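Laundry Room, Lozano House: Progress Report to the Branent Fund
February 11, 2020

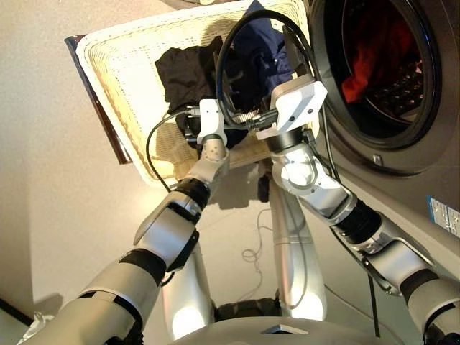 Has the laundry room been worth the money so far?
Mostly. People are washing their clothes in the building again, which was the purpose of the grant, and the part that has gone badly is the folding counter, which was the cheapest line in the budget.

What we said we would do

The application we sent you last August promised a working laundry room on the ground floor, open to all residents of the house, with new machines, somewhere to fold, and a sign-up system that did not depend on shouting up the stairs. You gave us the first part of the money in the fall. The second part is the reason you are reading this.

Machines

The new washers are in and running. They are front-loaders, which caused more debate than I would have guessed. Several residents had used top-loaders all their lives and regarded the round door as a kind of dare. The main complaint is that you can't throw in the sock you find on the stairs after the cycle has started. I have raised this with Lirent, who installed them, and they were polite about it.

Lirent came back twice in the first month. The first visit was for a drain hose that had been pushed on and not clamped. The second was for a washer that walked during the spin, and that turned out to be the floor, which slopes toward the old drain in a way that no drawing of the building admits. The feet have been adjusted and the machine now stays where we put it. Neither visit was billed.

We have had one load turn pink. I mention it only because it was reported to me in writing, by three separate people, as a fault in the equipment. A card about sorting colors now hangs by the door. It says reds and darks go together or wait, and that the drum should be checked before anything white goes in.

Baskets

Your program officer asked why there was a line for baskets. Residents were carrying wash down in trash bags, and trash bags full of clothes were twice taken out with the trash. Shared baskets have ended that. Wicker was chosen by Gladys Tello, who runs the room day to day, on the grounds that plastic ones crack at the handles and that she would be the one looking at them. It does snag on knits if you drag things out by the sleeve. She has been told this and has an answer, which is not to drag things out by the sleeve.

The baskets are supposed to stay downstairs. They don't. Gladys does a tour of the landings on Fridays and brings them home.

The counter

The folding counter was to come from Clarnero. It arrived late, then it arrived 6 inches too long for the wall, and it is now leaning in the hallway with a towel over the corner where people hit their hips. Clarnero has offered to cut it down or take it back. We have asked them to cut it. Until then folding is done upstairs or on top of the machines, and I would ask you to picture a spin cycle before deciding how well the second one works.

Use

Since opening, the room has handled 200 loads that were written in the book. The real number is higher, as some residents feel that signing up is for other people. There are 33 households in the building and 11 of them wash here every week. The rest come when it rains or when the laundromat on the corner has a line. I had hoped for more, and the evenings are still too crowded while the mornings go begging. We are going to try holding two evening slots for people who work days, and see who argues.

Lost property is its own department. We have a shelf for it - mostly single socks, one very good scarf, a pillowcase with initials that match no one who will admit to them. Things left longer than a month go to the thrift store.

Money

Machines and installation came in slightly under what we budgeted. The difference went to a proper shelf for detergent and a new light over the sink, which your office approved by email. The counter has been paid for in part and the balance is being held until it fits. Nothing has been spent on repairs.

What comes next

The counter gets cut and bolted down. The floor near the drain needs leveling, and we have one quote, which I don't like, and am waiting on another. We would also like to add a hanging rail for shirts and anything that shouldn't be tumbled. The rail was in the original plan and got crossed out by me to make the total look nicer. I would like to uncross it if there is room.

Please send the second part of the grant to the same account as before. If someone from Branent wants to visit, mornings are best. You will have your pick of the machines, and you are welcome to bring your own wash.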